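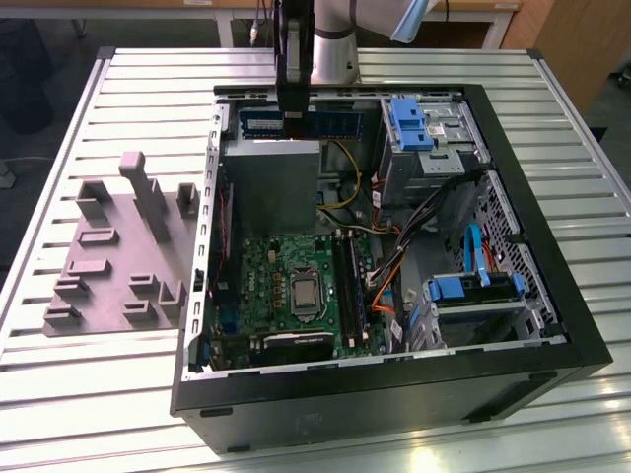
Tower on its side, panel off, green memory module up by the top rim.

Monday, late afternoon

Memory errors again, and this time I'm writing things down as I go because last time I didn't and had to repeat half of it. The complaint on the ticket is the usual one: fine in the morning, random restarts after lunch, no pattern anybody can name. It came over from the Fragkou office with a sticky note that says "haunted?" and no power cord.

First pass was with everything as it came. The Komitz test threw errors in 4 places, all high up in the range, then ran clean on the second go. Annoying! I'd much rather have a stick that is plain dead. Pulled both modules, wiped the contacts with alcohol on a lint-free swab (we're low, there's one bag left in the second drawer), put them back in the same slots. Clean for 35 minutes, then errors again.

So then the boring shuffle, one stick at a time:

Stick A, slot 1: clean, 5 passes
Stick B, slot 1: clean, 5 passes
Stick A, slot 2: errors on pass 3
Stick B, slot 2: errors on pass 1

So I'm leaning toward the slot and away from the memory, which is a shame, as memory is cheap and we have a box of it. I shone the flashlight down slot 2 and there's a faint gray line of something along one side. Could be dust packed down by years of pushing modules in, could be old residue from whoever was in here before me. Somebody has definitely been in here before me, the cable ties are two different colors.

Aliki Liapis (if you're reading this, hi) thinks it may also be the board flexing a little when the case stands upright. I like that idea more than I want to. It would fit with the errors coming and going. I've been running everything with the tower lying down, so tomorrow I want to repeat the slot 2 runs standing up and see if the pass count changes.

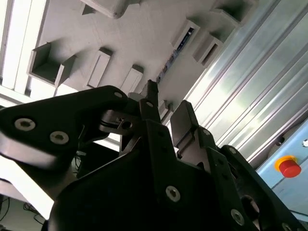 Screws, a complaint

Can we please settle on one set of hex keys. I went through three drawers for the small one and found it in the coffee mug with the pencils. The Druletti set is good but it's missing exactly the size I always want, and the cheap folding one rounds off heads if you so much as look at it. I did one in last week and spent my lunch getting it out with a rubber band and bad language.

What's working for me lately: seat the key all the way, push down before turning, and stop when it's snug. No thread locker on anything that goes into plastic. If a head has paint or gunk in it, pick it clean first with a scribe. I know we all know this, but I didn't do it and now there's a mangled screw taped to this page.

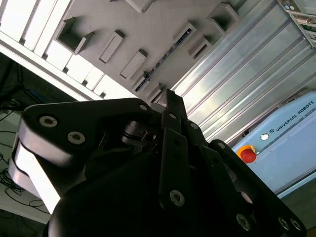
Socket heads, a couple of round ones and a smaller one at the tip.

To pick up tomorrow

Slot 2 with the case upright, both sticks, 5 passes each. Then blow the slot out properly and do it again.

Ask Travent if they still have that board, 13 weeks was the lead time they quoted on the last one and Fragkou won't wait that long. If they say no, I'd be tempted to leave slot 2 empty, put one bigger stick in slot 1 and call it fixed on paper. Need to check what size the board will take.

Also order swabs. And a proper set of keys, I'll put it on the list in red.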